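Managing Information at Work
Session 6 handout: Reading vendor claims about workplace software
15 Feb 2022

Bring this sheet to the seminar, along with the Wasitz case packet. We will not go over the packet in the lecture.

1. Where the claim comes from

Most of what you will read about team chat, shared calendars and task boards was written by someone who sells them. Some of it is still useful. Your job is to find out what was measured, who was asked, and who paid.

Take the packet. Wasitz sells a shared inbox called Fluris. Its brochure says that customers "save 14 hours a month per person." Look at the footnote. The figure comes from a survey of 200 users, sent out by Wasitz, and the users were asked to guess. No one timed anything. There is also no word on how many people got the survey and ignored it. If 200 answered out of 798 invited, as the appendix suggests, then most of the people who could have told us something didn't.

Ask yourself who fills in a survey from a software company. People who like the product, mostly, and a few who are very angry with it.

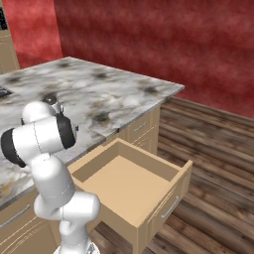

A second problem is the word "save." An hour not spent on email is only saved if it goes to something better. Several of the firms in the packet cut email and saw chat messages climb by more than the email had dropped. The brochure counts the first change and skips the second.

2. Integrations

"Connects with everything you already use" is the line to be most careful with. Check three points before you believe it:

Which direction does the data move? A calendar link that only reads is a very different thing from one that can write.

Who keeps it running? Many connectors are built once by a partner and then left alone.

What does it cost at the plan you would really buy? In the Fluris price sheet, the connectors start at the third tier - the brochure shows them beside the price of the first.

3. The Hanwood trial

Hanwood, a parts distributor, ran Fluris in two offices and kept the old system in a third. This is better than a survey, but not by as much as the write-up wants you to think. The two trial offices volunteered. They also got a day of training in how to sort and answer mail, and the third office got none. Would training alone have done the job? The write-up never asks.
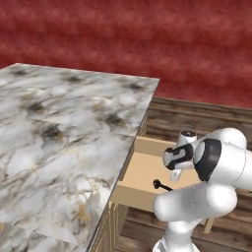

Note too that the trial stopped in April, just before the busy season. I would want to see the numbers from a bad week.

4. For the seminar

Read the Shearer report, pages 3 to 9 only. Shearer calls itself independent, and its list of sponsors is on the last page. Write one paragraph on whether the ranking would change if price were left out. A paragraph that says "more research is needed" will be handed back.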